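Muvov: two-handed drawer picking for medical carts 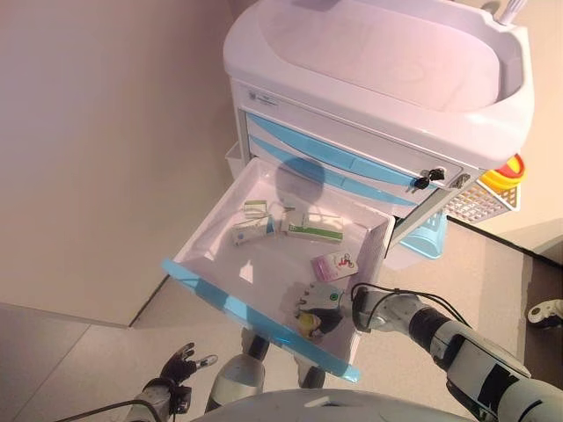 Page last changed: 2 January 2021

Muvov is our research package for teaching a two-armed robot to find and pick small medicine boxes out of a shallow cart drawer. It contains the training method, the trained model, the recordings it learned from and the drawer layouts we test on. This page covers what the method does, how well it did in January's test runs, and what you need if you want to run it yourself.

Why a drawer?

Because drawers are wonderfully awkward! A table top lets an arm come in from almost any side, and most picking research quietly depends on that. A drawer has four walls, a front edge at just the wrong height and very little depth to work with, so the fingers have to come down steeply and close without catching on anything. Add a few light cardboard boxes lying at odd angles and you have a job that people do without thinking and that robots find properly hard. In the drawer in the picture the boxes lie scattered, one of them tilted, and the right gripper is down by the pink one.

Medical carts also suit us as a test bed. The drawers have plain, pale floors, the boxes differ in colour and size, and a wrong pick is easy to define: either the robot closed on the box it was asked for or it closed on another.

How the method works

Earlier versions learned the whole task as one long movement, from the first reach to the box being set down. They were smooth to watch and they missed a lot. In Muvov the approach and the grasp are learned separately, and a small third network, which we call Rao, decides when to hand over from one to the other. Rao looks only at the head camera view and the finger positions. If it isn't happy with how the fingers sit over the box, it sends the arm back up a little and lets it come down again.

That second try is where nearly all the gain comes from, and it was a lovely surprise to us. We had added Rao to save training time, and had expected the picking itself to stay about as good as before.

The left hand is part of the method too. It is controlled by the same model and was recorded along with the right in every demonstration, so the model learns where the free hand should be while the other one works. When we trained on the right arm alone and parked the left, the two arms got in each other's way far more often (the cables didn't help).

Results

We ran 65 trials on drawer layouts the model had never seen. In 62 of them the robot closed on the box it was asked for and lifted it clear of the drawer. Of the three that failed, 2 were boxes lying hard against the back wall, where the fingers couldn't get behind the cardboard. The other was a box picked up and dropped on the front edge.

Shadows deserve a mention. The arm throws a dark shape into the drawer as it reaches in, and our first models took it for an object. Training with the room lights switched in different combinations cured most of that. We still see some hesitation when the shadow falls right across the box being picked, and we'd love to hear from anyone who has a better answer.

What's in the package

Trained model, including Rao
Training code and settings for both stages
Head camera recordings with matching arm and finger positions
Drawer layout sheets, for setting out the boxes as we did
Scoring script

What you'll need

A robot with 2 arms, jointed fingers and a camera at the head
A cart with shallow pull-out drawers
Clinon control software, which passes the commands to the arms
A computer with a graphics card good enough for training, if you plan to retrain

Known limits

The drawer has to be open already. Pulling it out is a separate skill and belongs to Dernach, our sister project on handles and catches. Muvov doesn't read labels either; it goes by colour, shape and size, so two boxes that look alike will confuse it. It is research software and must not be used to hand out medicines to patients.

Recordings from other carts are very welcome, messy drawers most of all. Please send the layout sheet with them, and a note of how the room was lit.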